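Does a Two-Hour Safety Class Teach Anyone Anything?

I have sat through nine workplace first aid sessions and I could lead you through maybe one of them today. That bothers me more than it seems to bother the people selling them.

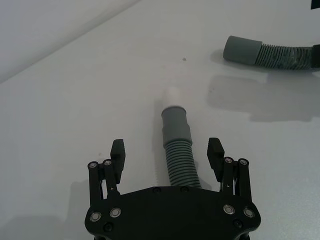
2 min read

Jukitz, the training company my last employer used, charged us $2,000 for an afternoon and handed out cards at the end. Everybody got one. The man who spent most of the session answering email got one. If a class has no way to fail, I'm not sure what the card is supposed to tell me.

Closberg goes further and brags on its website about 1,263 people certified in March. Fine. How many of them could find the bleeding kit in their own building? The site doesn't say, and I doubt anyone asked.

I'm not against training. I'm against buying it once every two years and calling the matter closed. Skills fade, and a room of 19 people sharing a couple of practice dummies didn't have much skill to lose. Short drills in the actual break room, with the actual phone and the actual locked side door, would cost less and show more. They would also be embarrassing, and I suspect that's why managers prefer the cards.

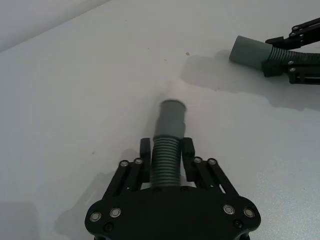 Should a small office cancel its yearly class?
Keep the class, but ask the trainer what happens to people who do badly, and run a short drill of your own between visits.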